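Small rooms, big change: the Lins front room is nearly there

If you've been following the front room at Lins since we started on it in August, you'll be pleased to hear we have finally reached the fun part. The heavy work is finished, the floor is down, and we've moved on to cloths, cushions and where to put the nice things. I have been looking forward to this since the day we carried out the old sideboard!

For anyone new to the newsletter, Lins is the ground floor apartment on Sollow Street that we use for our home-on-a-budget evenings. The whole place had been furnished with whatever people were giving away, and it showed. We set ourselves a limit of 1,333 dollars for the front room, paint included, and I can report that there is still a little in the envelope. Most of the saving came from keeping what we had and covering it up.

Covering things up is really the subject this month. A length of cloth over a low unit is about the cheapest change you can make, and it makes such a difference in a room with a lot of white in it. We have white shelving, white trim, white doors, and before the cloth went on, the unit simply disappeared into everything else. Now there's something soft to look at, and the color warms up nicely when the sun gets around to that side.

We tried three cloths before we settled. The first was a heavy striped cotton that looked wonderful on the roll and like a deck chair once it was on. The second was a gray linen, very elegant, but it made the corner gloomy by four in the afternoon. The winner is a pale beige with a bit of pink in it, from the remnant bin at Irkow. They had over 40 yards of it left when I was last in, so if you like the look, go and get some. It washes well and it doesn't need ironing if you hang it straight away.

A few things we learned along the way. Cut the cloth longer than you think. Our unit is 56 inches wide and I allowed only a hand's width extra at first, which looked skimpy and kept sliding back. With a generous drop at the front, the weight of the fabric holds it in place and it falls in soft folds. Don't pin it, don't tape it, and please don't hem it until you've lived with it for a week. I hemmed the striped one on the first night and regretted it.

Then comes the question of what goes on top. My rule used to be a tray, a lamp, a plant and a stack of books, and everything ended up looking like a waiting room. This time we cleared it all off and started again with a single strong color. I can't tell you how much better it is! Something glossy is especially good against a plain cloth, and pink running into purple is just gorgeous next to all that beige.

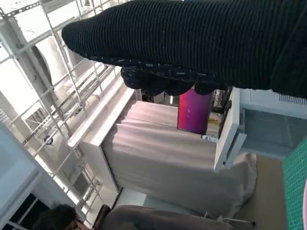

The low unit in its new cloth, with the magenta-purple container on top.

Next on the list is the seating. We have a bolt of dark green corduroy set aside and some foam from Dristamix that needs cutting down for cushion pads, so bring good scissors if you have them. Someone has also promised a basket of old curtain rings, which will come in handy for the bedroom.

The next evening is Friday at 6:30, same entrance as usual, with tea and something baked. Bring a piece of fabric you've never known what to do with, and we'll drape it over things until it finds a home. If you can't make it, leave your offcuts in the box by the mailboxes and we'll put them to use. Smaller pieces are welcome too, even the odd-shaped ones, as we're hoping to start a patchwork throw before the weather turns.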